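News > Press releases > Sendus

Sendus opens its library of school furniture designs

Sendus will publish 71 designs for school furniture in February. Every school can download them without payment and give them to a local workshop. The collection was prepared during 24 months together with the design office Mimska.

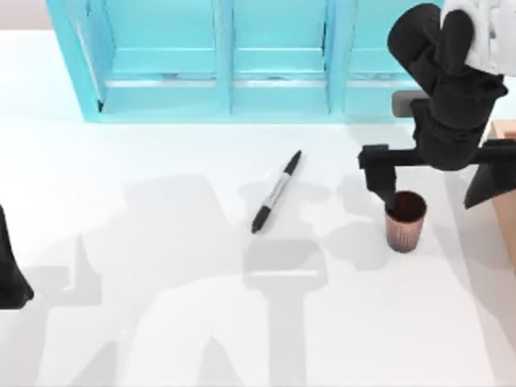 Who may use the designs?
Schools, libraries and youth clubs, also when they are privately run.

"Many schools wrote to us that they can find a carpenter but they cannot find a good plan," says Naledi Potgieter, director of Sendus. The first 1,000 schools to register will also receive a printed measuring guide.

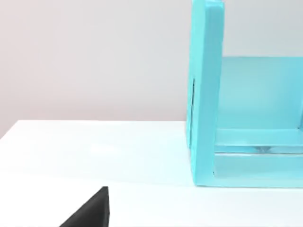
A turquoise open-fronted unit on a white tabletop.

Registration is open from 9 a.m. on the first day of the month. For questions of the press please contact Wekesa Urio at the Sendus office.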